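Planning the Equipment Budget: Gallery

On this page we collect our pictures from the planning of the new packing corner at Botel. We are a small workshop, in the same building since 1979, and we never bought a robot before. So we wrote down everything, also the small costs.

We asked for offers from two suppliers, Funon and Ruddock. Both offers looked similar on the first page. The differences were on the last page — training, spare fingers, yearly service.

Our first budget had only one line for the robot. Now it has 63 lines, and I think this is more correct. Cables, table, safety mat and software each have their own price.

The supplier Bonda offered to rent us the arms for 5 months before we decide. It costs more per month, but we can stop in December if the work does not fit.

In simulation we try the tasks before we pay for anything. Cans are a good test for the hands, and a tray costs almost nothing to add.

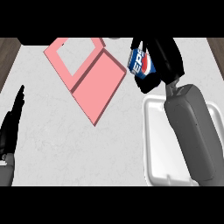

The simulation license must also be in the budget. We forgot it the first time, and then we had to ask for more money. Please also plan hours for the person who prepares the tasks. We put 100 hours for the first season, and we keep a small reserve for hands — they are the part with the longest delivery time.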